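Categories: Open Data, Language & Names, Readme files

**zasenetti - a word list of Canadian home canning and preserving terms**

So this started as a spreadsheet on my laptop and got out of hand. It's a list of 264 words and phrases people use for putting up food at home: pickling, jam, canning, root cellaring, freezing, all of it. I pulled them out of church cookbooks, recipe cards, community newsletters and a lot of phone calls with very patient people. The oldest card in the pile with a date on it says 1989, which is younger than I'd hoped, but the spelling on it is a treasure (chow-chow three different ways on one side!).

**What's in it**

One file, `terms.csv`, plus a `notes` folder with my scribbles typed up. The columns are:

- `term` - the word as written or said, spelling left alone
- `plain` - what I think it means, in a sentence
- `region` - where my source lived at the time, NOT where the word comes from
- `kind` - pickle, jam, vessel, tool, step, or mishap
- `source` - card, book, newsletter or chat

I'm fondest of `mishap`. There are 21 of those, covering everything from jam that won't set to a lid that pops off in the night, and I'd happily take more.
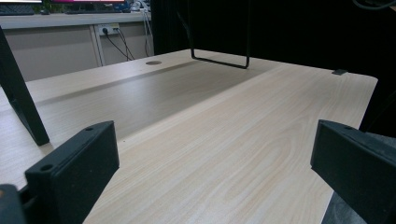

The `region` column is where most of the emails come from, so a bit more on that. If somebody grew up in Fovmont and moved to Drilia when they got married, and told me the word over the phone from Drilia, it's filed under Drilia. I know! It drives me a bit nuts too. But I didn't ask the early people where they'd learned their words, and I'm not going to guess now. Newer rows have a `grew_up` note tucked in the notes folder where I remembered to ask.

**Spelling**

Canadian where I'm doing the writing (flavour, colour, litre), and whatever the source used where I'm not. Please don't send me a pull request fixing "vinigar". It's staying. If you need tidy spellings for searching, Erhan Polat wrote a little script called Wei that adds a cleaned-up column beside the original, and it works a charm on everything except the French rows, where it eats the accents.

**The "bottle" problem**

Okay, this one's bigger than it looks. Lots of my east coast sources say bottle when the thing has a wide mouth and a screw band, and I'd have said jar my whole life. They bottle moose, they bottle rabbit, they bottle beets. Out my way a bottle has a neck and you pour from it. So `bottle` has two rows under `vessel` and one under `step`, and if you're doing any counting by term you'll want to look at `kind` as well or you'll get mush.

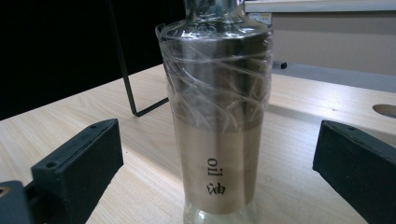 A bottle with a proper neck, with plastic wrap around the upper part.

Same goes for `sealer`, which is a jar on the Prairies and, for one very firm lady, the wax. Both are in.

**What it isn't**

It is not a safety guide. Some of the `plain` entries describe how a person's nan did things, and her nan did some things I wouldn't do with green beans. Use a current tested recipe for the cooking and this list for the talking.

It's also lopsided. I got 200 of the terms before I had a single one from the North, and it shows.

**Using it**

Help yourself. Classroom, quiz night, crossword, whatever you like. A credit is nice - just say where you found it. If you change the meanings, please rename the file so I don't get blamed for yours.

**Still to do**

- sort out the duplicate rows for mustard pickles
- the box of cards from July (still in the box)
- French accents, see above

*Last updated November 18, 2019*

**3 comments**

**Ffion Maddocks:** We always said "doing down" for the whole business, as in "I'm doing down the beans Saturday". Didn't see it in the list, is it under something else?

**prairie_dill:** Sealer is the jar. I will not be taking questions.

**Erhan Polat:** Accents are on my list for Wei, sorry all. Had a go last night and made it worse.

**Related lists**

- Toque, tuque, touque: winter clothing words
- What do you call the end of the bread?
- Cottage, camp or cabin
- Curling club slang, part two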